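FOR IMMEDIATE RELEASE

Osness Shared Workshop Opens Its Two-Armed Robot Build to the Public, Plans and Practice Room Included

OSNESS, 16th December. The members of the Osness Shared Workshop are delighted to announce that Plenska, the two-armed tabletop robot they have been designing and building together on weeknights, is now open to anybody who would like to build one too. The drawings, the parts list, the wiring notes and the full simulated practice room can be picked up free of charge from the workshop's website, and a run of open evenings begins in the new year for people who would like to come in, have a cup of tea and try their hand at it (beginners very much included!).

Plenska started as a conversation at the drill press. Innes Geddes had built a single arm in her garage and wanted a second one to keep it company, and Gregor Cruickshank had a stack of motors from Sornico that he had bought for a camera slider and never got around to using. One thing led to another, as it tends to in a building full of half-finished projects, and by the following July there was a sign-up sheet on the door and a proper list of jobs.

The build has taken 158 evenings so far, and a good many of those were spent at a computer in the back office, where the group works out each new movement in simulation before trying it on the real arms. The habit came from Damian Nägeli, who joined the group as a woodturner and has ended up writing most of the practice room.

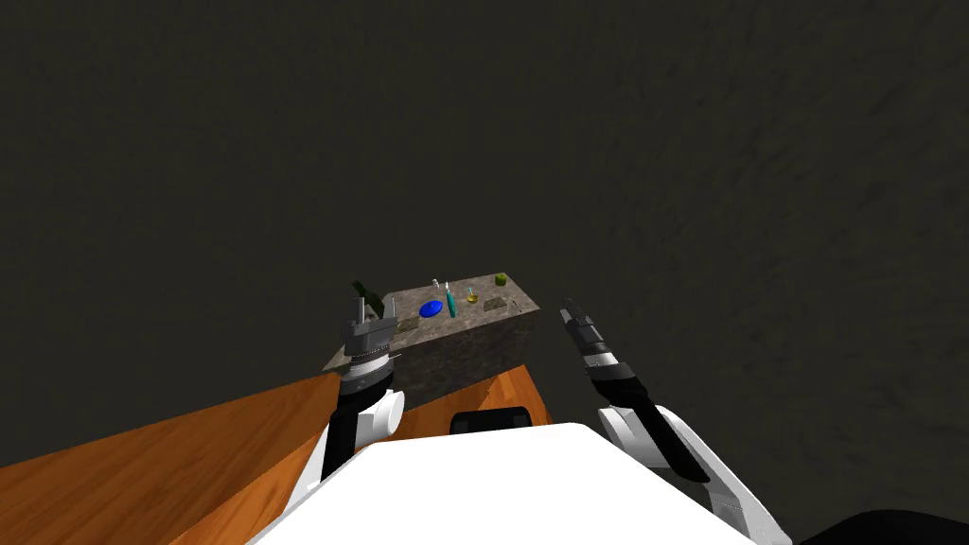
"I can't tell you how much easier my life got once we could practice on the screen first," said Nägeli. "When you get a joint angle wrong in there, you press a key and have another go. When you get it wrong on the bench, you're up until midnight printing a new bracket, and then somebody has to drive you home. I like my fellow members a great deal, but I'd rather see them at a decent hour."

The practice room can be changed from one evening to the next, so that a motion that works in one layout gets a fair test in another. Members pick the furniture, decide what goes on top of it and then try to bring one arm in without bumping the other, which sounds simple until you have sat down and tried it yourself.

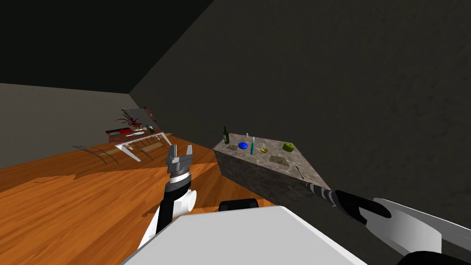
Getting two arms to share one small work surface has been the hardest part of the whole project, and the group would like other builders to know that before they start. A long reach from the shoulder can look perfectly fine on paper and then block the other arm completely. The stone-topped table in the practice room has become a favorite for this kind of work, with a blue dish lying flat, a slim teal bottle standing upright and a yellow bowl with a thin stick poking up out of it, all of which ask for a different approach from the arms. Ailsa Forsyth, who looks after the motion planning, has written up her notes on how she chooses which arm goes first, and they are included in the download along with her list of things that didn't work.

"I put the failures in on purpose," said Forsyth. "I learned more from other people's messy notes than I ever did from a tidy manual, and I wanted ours to be the kind I would have been glad to find. There's a whole page on wrist rotation that I wrote in a very bad mood, and I've left it just as it was."

Hardware costs were a worry from the beginning. The members set themselves a limit of $500 for everything beyond the motors and the computer, and they are pleased to report that they stayed under it, thanks in large part to the scrap bin and to a very patient laser cutter. The parts list marks each piece as bought, printed or cut, with a substitute suggested wherever the group found one that would do the job. Builders who can't get hold of the same motors will find a section on mounting plates, with blank templates they can adjust to suit whatever they have on hand.

A second set of practice layouts gives the grippers something a bit closer to everyday workshop life. These were put together by Alistair MacKinnon, a retired joiner who felt quite strongly that a robot in a workshop ought to meet some tools and lumber sooner or later.

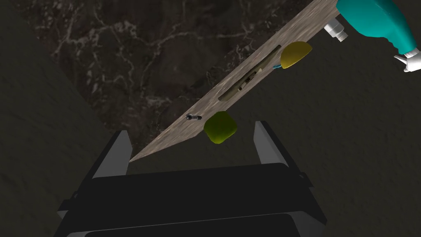

In simulation: an open gripper faces a wooden plank with a long recessed slot, with a teal power drill at upper right.

MacKinnon's layouts come with a short guide to making your own, written for people who have never opened a simulation program in their lives. It goes slowly, it repeats itself where repeating is useful, and it has been tested on his sister.

"She had a plank and a screw in the room before lunch, and after that I couldn't get her off the machine," said MacKinnon. "If you can follow a recipe, you can follow this, and if you get stuck you can come down on an open evening and one of us will sit with you for as long as it takes."

The open evenings will be held in the main hall, with places for 20 people at each one. Visitors will be able to drive Plenska in the practice room, look over the real arms with their covers off and talk with the people who built them. Those who would like to start a build of their own can bring their parts along and use the benches, and the workshop's usual safety talk will be given at the door. Children are welcome with an adult. The first evenings will stick to the simulated layouts and basic assembly, and wiring nights will follow once everybody has found their feet. 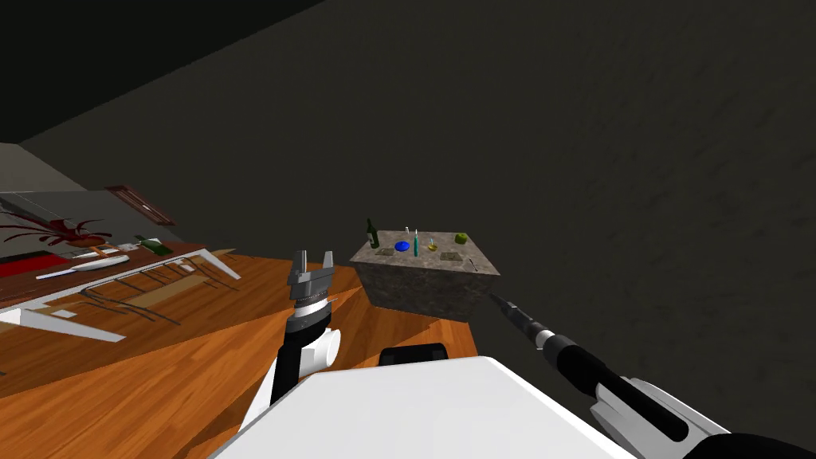

Plenska's practice room, with the robot's two arms in the foreground and a stone-textured table ahead of them.

Work on the robot itself carries on in the meantime. Cruickshank is redesigning the shoulder housings so that they can be taken off with a single hex key, and Geddes is at work on a softer fingertip that members can cast at home in a small mold. Both designs will be added to the download when they are ready, and suggestions from other builders are warmly invited, whether they arrive as finished drawings or as a sketch on the back of an envelope.

About the Osness Shared Workshop
The Osness Shared Workshop is a member-run space on Borbély Street with 95 members, a wood shop, a metal room, two printers and a laser cutter. It is open to members every day and to visitors on open evenings.

Media Contact
Gregor Cruickshank
Osness Shared Workshop, Borbély Street, Osness
Interviews and bench visits can be arranged through the front desk or the contact form on the workshop's website.

###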